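## Notes from the teaching corner

I promised last time I'd write something about the grippers, so here goes – and bear with me, I've spent most of August with my thumbs hurting.

For anyone new to the list, our little group at Hastness is trying to get a kitchen robot to put food away. The robot itself has been sitting under a sheet for weeks while the rest of us do its homework. We pick up a pair of hand-held grippers, do the job ourselves, and the recordings become the lessons. I used to do this by remote control on the Livine project, driving two arms from a chair with a pair of joysticks, and I managed 12 usable runs on a good afternoon. With the grippers in my own hands I got 34 before lunch! I could have cried.

It's still a strange way to handle a plate, mind you. You have two fingers on each side and no sense of touch to speak of, so you learn to come in low and slow and let the rim settle before you lift. Usa Saithong has a lovely way of doing it (she used to wait tables) where she tips her wrist a tiny bit just before she closes. I've been copying her shamelessly and my drops have gone way down.

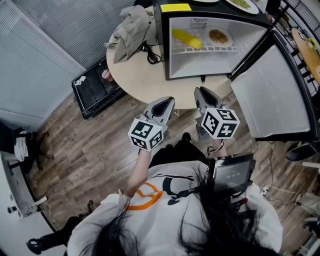 The fridge task is the one I keep getting asked about. We went with a mini-fridge on a table, and I was sure it would be the easy one. Ha! The door alone took us ages to agree on. Do you open it with the right hand and hold it, or swing it wide and let go? We tried both and mixed the runs together, and the first model we trained on them would start opening the door, stop halfway and sort of think about it. So now the rule is swing it wide and let go, every time, no matter who's on shift.

The other thing I got wrong was being too neat. My early runs all had the plate in the same spot and the same food on it, and the robot learned that spot beautifully and nothing else. Move the plate over a hand's width and it grabbed air. These days we shuffle things between runs, swap the food, and turn the table now and then. It feels sloppy but the results are so much better – I should have listened when the Akine folks told me that back in the spring.

We're at 399 good runs for the fridge as I write this, and I'd love to get one more in just for the sake of the number. After that we move on to the cupboard, with deeper shelves and a door that likes to swing shut on you.

If you want a turn, write back and I'll find you a slot. Sessions start at 5 and we go until somebody gets hungry. Bring shoes you can stand in and cut your nails if they're long, the triggers are not kind to them. I'll have the write-up on the Hafstein glove next time, once I've figured out how to get it on without help.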